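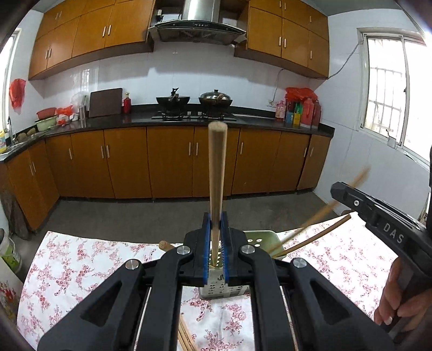 In July I moved from Skakville to Posberg, and since then I eat most of my dinners alone. At first it was strange for me. In my family, we never started before everybody was sitting, and my father complained if the soup waited 2 minutes.

Now I cook small things: rice, egg, some cabbage with garlic. My neighbor Trudy Ellery told me I should put the phone in another room during the meal. I tried it for 3 weeks. The first evenings were very long - I finished everything too quickly and then I just looked at the wall.

Slowly I learned to chew. I also found that I don't like cabbage so much as I believed. On the way home I buy noodles at Waaka, which cost 90 cents a pack, and tomorrow I will try them with peanuts.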